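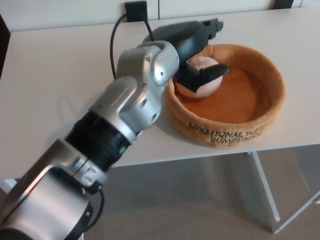
Trultel Manipulation Group / Bench Notes

9 May 2023
The gripper that wouldn't let go

I lost most of a week to a fault that showed up only on soft objects, so I'm writing it down before I forget the order things happened in.

The task is pick and place with plush toys. The arm reaches into the orange bowl (the EMOTIONAL SUPPORT PUMPKINS one, everybody asks), takes the pink ball, lifts it out and puts it down on the table. We had run it all of last month with hard blocks and had no trouble. With the ball, the fingers would close, the arm would lift, move over, lower, and then sit there holding the ball. The log said the gripper was open. The script believed the log and went on to the next step, which was to go back to the bowl with the ball still in its fingers.

The first time it did this it pushed the ball down into the padding and kept pushing until the force limit stopped the arm. I hit the stop button a moment later, which made no difference to anything. The bowl was fine.

I blamed the camera first. Maham Shaikh swapped the grasp detector for a fixed position and we got the same result, so it wasn't that. Then I blamed the gripper cable and reseated both ends. It worked twice after that and I went home thinking it was fixed. It was not fixed. Run 2443 the next morning failed in the same way.

Cillian Tierney found it by reading the driver, and I should have started there. The Hondemis driver has a timeout on the "grip reached" message. On a hard block the fingers stop at once and the message comes back. On something soft they keep creeping inward as the stuffing gives, and the message never arrives in time. After 2 seconds the driver gives up and clears the command queue. Our open command came later, but the driver gave it the same ID as the cleared one and dropped it as a duplicate. It then reported success.

So there were two faults. The timeout was too short for plush, and the dropped command was reported as done. The second is the one that bothers me. If somebody had reached in to take the ball because the screen said OPEN, they would have had a hand next to an arm that was about to move.

What we changed:
The script reads finger position after every open command and stops the arm if it hasn't changed.
The timeout is longer for soft objects.
Nobody reaches over the table on the strength of the status line. Press stop first, then reach.

We ran it 33 times after the change with the same ball and it released every time. I have sent the driver bug to Shagufta Ansari with the logs attached. The old driver is still on the second arm, so please leave that one on blocks until I've updated it.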